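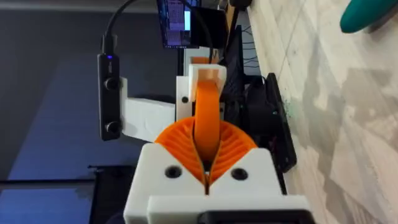 Open afternoon at the Onix workshop, Monivville

January 25, 2018

The invitation promised "household robots, working." I have been to enough of these to read the comma carefully. Onix rents two floors in the old Jatemden building, and by the time I found the right door the first group had gone in, so I joined the second, led by Poonam Vishwakarma.

She was good company and didn't oversell. The fingers are printed in orange plastic with ribs that are supposed to give when they press on something. I asked how long a pair lasts. She said 600 grips on a good day and 20 on a bad one, and that the bad ones end up in a bin she wouldn't let us look in. The white housings are printed in-house too. On one arm the camera is a slim black bar on a printed bracket, and the surface of the bracket is rough enough that you'd send it back if it came on a coffee maker.

Next to all this was a monitor full of code, which impressed a man in our group a good deal. I would have traded it for a plain chart of how often the thing drops what it picks up. I asked for one. Kiran Nishad, who runs the software side, told me they have logged 1000 attempts since May and are "still deciding what counts as a success." I wrote that down word for word.

The bench upstairs was better. It's a pale wooden table with the sort of clutter you'd find in a spare room: a zippered pouch, a cordless screwdriver, a plastic organizer box, a woven bowl with some green knitting in it. Soft things are hard for these machines, so credit to them for putting yarn within reach.
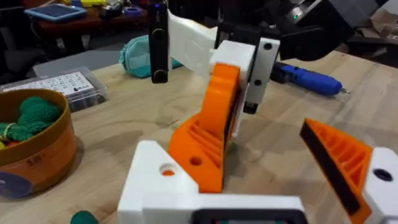 The upstairs bench, with grippers from two arms over the table.

My problem is with the talk that followed. A slide from Kashyap, their investor, had a robot folding laundry in every home in 8 years. I have a drawer of gadgets that came with slides like that. When I asked what the pair would cost, Nishad said pricing was "a later conversation," and the group moved on to the coffee.

Worth going? If you like seeing how things are put together, yes. They let you stand close and they answer most questions. Wear shoes you can stand in, as the chairs were all taken, and ask Vishwakarma about the fingers. Parking is on the street behind the building, and the buzzer for Onix is the second from the top.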